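Cell check, two-arm bench, Trarkby site. July round. Against Veridska bench rules, issue 2. Filled in on the go, tidy later.

## Before power on

- [x] E-stop reachable from the operator side. Pressed, latched, reset. Fine
- [x] Speed cap set for setup mode. Limit is 300 mm/s, reads 300
- [x] Rail bolts, both arms. Torque marks line up
- [ ] Keep-clear strip, 800 mm in front of the rail. Floor tape worn at one end, re-lay it
- [x] Sign on the cell door, current version

## Work area

- [ ] Only job items on the table. **Fail.** Canvas bag between the arms, straps not tucked in. Rule says loose webbing gets tied or bagged before the arms are live
- [x] Workpiece on its board, not straight on the marble top
- [ ] Small parts in a tray. No. Tube, stick and block out on the surface near the right arm
- [x] Bracket holder stood on the board in front of the switch

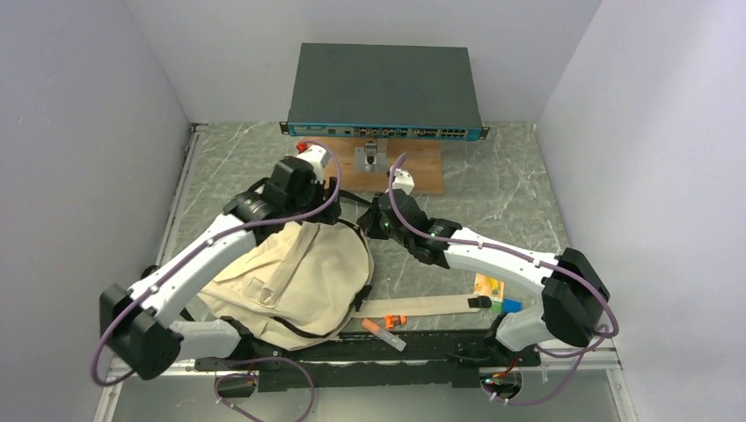

*Item 2.1: white block in right gripper, bag and long strap between the arms.*

Strap is the one that bothers me. Buckle on the end of it, and a buckle will hook on a finger or a cable if the arm comes across low. Same point was raised at Skidonitz, they now do a strap check out loud before start. Suggest we copy.

## Cables

- [ ] Slack at full reach. Run both arms out slow and watch the loops. Left OK, right wants one more clip near the elbow
- [x] No rubbing at wrist joints
- [ ] Hanging cable at front rail. Purple runs drop over the edge, should be in a guide. Knee height for anyone sat there
- [ ] Small circuit board under the right base, no cover. Fit one, Sanna order list

## Working near the ports

- [x] Approach speed droped to 30 mm/s inside the port zone
- [x] Gripper force on low setting
- [ ] Other arm parked clear. Not met, left gripper was resting on the bag. Park means home position, not on whatever is handy
- [ ] Flat items out of the sweep. Books and a DVD case on the right side, one book under the forearm 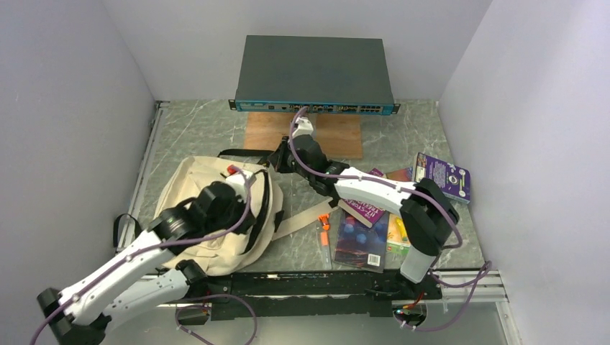 *Item 4.3: right gripper in front of port panel, left on backpack.*

## Actions

1. Clear table, re-check work area before next run
2. Clip and guide for the purple cables
3. Tape, 800 line
4. Cover for the board
5. Add "straps" as its own line on the sheet, its buried at the moment

Result: pass with actions. Setup speed only untill 1 and 2 are signed.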